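Zaltik - Klappentexte aus Kinder- und Jugendbüchern

Version 2, Stand Mai

Was drin ist

Ich sammle seit Jahren Klappentexte, und irgendwann war der Ordner so voll, dass ich ihn mal ordentlich aufräumen musste. Jetzt sind es 1089 Einträge, alle auf Deutsch, vor allem Fantasy und Abenteuer für Leser ab acht. Davon haben 858 eine Genreangabe, der Rest steht auf "offen" (da bin ich noch dran, versprochen!).

Felder

titel, reihe, band, alter, genre, text, quelle. Bei Einzelbänden bleibt reihe leer. Das Feld alter habe ich vom Umschlag übernommen, auch wenn ich manchmal den Kopf geschüttelt habe - ein Buch mit drei Toten im ersten Kapitel ab acht, na ja.

Woher die Texte kommen

Das meiste habe ich aus den Vorschauheften von Plelthorpe und Odukoya abgetippt, beide haben mir das per Mail erlaubt. Die Wisard-Reihe fehlt ab Band fünf, da kam nie eine Antwort.
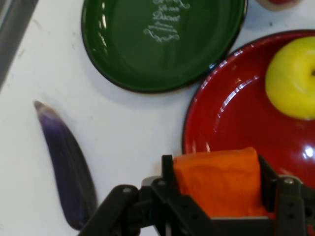 Länge und Macken

Kein Text ist länger als 3000 Zeichen, die meisten sind viel kürzer. Pressezitate habe ich rausgenommen, Autorenporträts auch. Auslassungspunkte am Ende sind dringeblieben, die gehören bei Klappentexten einfach dazu. Anführungszeichen sind leider ein Durcheinander, mal deutsche, mal französische - wer das glattziehen mag, immer her damit!

Nutzung

Privat und für den Unterricht gern. Die Rechte an den Texten liegen weiter bei den Verlagen, also bitte nicht einfach irgendwo neu veröffentlichen. Fehler am liebsten mit Titel und Bandnummer melden, sonst suche ich ewig.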